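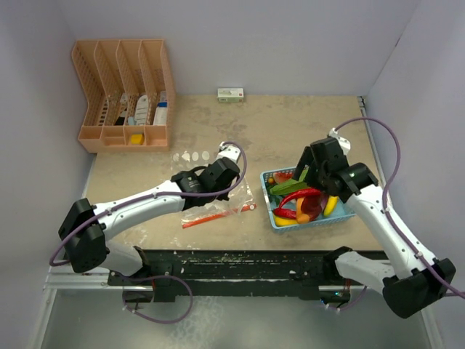
Tips for keeping a home recipe and repair blog in order

Updated 12th March by Anca Jitaru

Drafts
Write the post in a plain text editor first and paste it in as text only. Pasting from a word processor carries over font and spacing code that overrides the theme. If a paragraph already shows up in the wrong typeface, select it and use Clear Formatting, then check the code view for leftover span tags.

Save each draft under the working title plus a version number. Autosave keeps recent changes, but on a slow connection it can lag behind what is on the screen.

Photos
Resize before uploading. A photo straight from a phone is several times larger than the column it will sit in, and the theme only shrinks it on display. Export as JPEG at quality 70. Use PNG for line drawings and screenshots with small lettering.

Rename the file before it goes up. Changing the title later in the media library does not change the file's address. Use lower case and hyphens, and leave out accents. A file called Mihăilă-stew.jpg uploaded without trouble on our old host and broke when the site was moved.

Embedding a video
1. Copy the video's page address.
2. Put it on a line by itself in the post, with no link attached.
3. Preview the post. A player should take the place of the address.
4. If the address still shows as text, switch to the code view and paste the embed code from the video site's share menu.

Do not switch back to the visual view after step 4 until the post has been saved. Some older editors strip the code on the way back.

Categories and tags
We use 4 categories: Baking, Preserves, Tools, Cleaning. Everything narrower is a tag. A post gets one category. Tags are singular (jar, hinge, apron), which stops the list from filling up with pairs.

Long posts
Anything over 600 words gets a Read More break after the first paragraph. Otherwise the front page loads the whole text along with every photo in it. Ingredient lists go below the break.

Backups
Keep 3 copies: one on the host, one on the computer, one on a drive that stays unplugged. Export the posts and the uploads folder separately. The standard export file holds text and links to the pictures, with no picture files inside. Test a restore every June on a blank site.

Comments
Hold the first comment from any new address for approval. Close comments on seasonal posts once the season is over.

Corrections
Sânziana Filip points out that the Pesberg theme puts the Read More setting under Layout. The earlier version of this page had it under Reading.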